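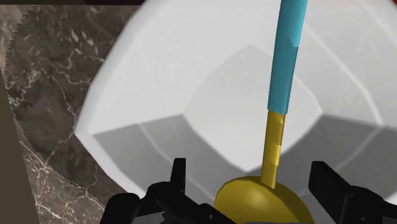 Okenport Shared Workshop
Build a Gripper Arm, evening course
Handout 4: Simulating the pick before you cut any metal
Tuesday, October 30, 2018

Bring to this session: your laptop, the finger drawings from handout 3, callipers.

1. Why we are still on the computer

Most of you have the base and shoulder bolted down and want to get the gripper moving. Please leave the power off for one more week. A finger that hits the bench in the simulator costs nothing, and a printed pair takes most of an evening to replace.

2. Setting up the scene

Open the Gito project and load the bench file. It has a worktop, a large white bevelled block and a tool with a round knob at its base. Leave the block where it is. It is there as an obstacle, and moving it makes the exercise too easy.

Replace the stock fingers with your own. Export them in millimetres. If they come in the size of a house, the export was in metres.

3. The approach

Start with the fingers open, one either side of the knob. Check three things before you close them:

Both fingertips are the same distance from the knob.
The wide part of each finger clears the worktop.
The wrist can turn without the tool touching the block.

Close slowly. On a dome the contact patch is small, and flat fingers tend to push it out forwards. If yours do this, lower the gripper by 4 mm and try again before changing the finger shape.

4. Friction

The default friction value is too generous. Halve it. A grip that only holds at the default will slip on the real arm – last February's group found this out with the Flastmont servos, which are weaker than the data sheet suggests.

5. What to record

Run the pick 36 times with small changes to the starting position. Write down the finger opening, the closing force and whether the tool stayed put after the lift. A plain text file will do. Keep the failed runs in.

6. Before next week

Print one pair of fingers at full size. Allow around 6 hours on the Petersen printer, and book your slot on the sheet by the door. Sand the inside faces lightly but do not glue the rubber pads on yet. We will fit those together at the start of handout 5.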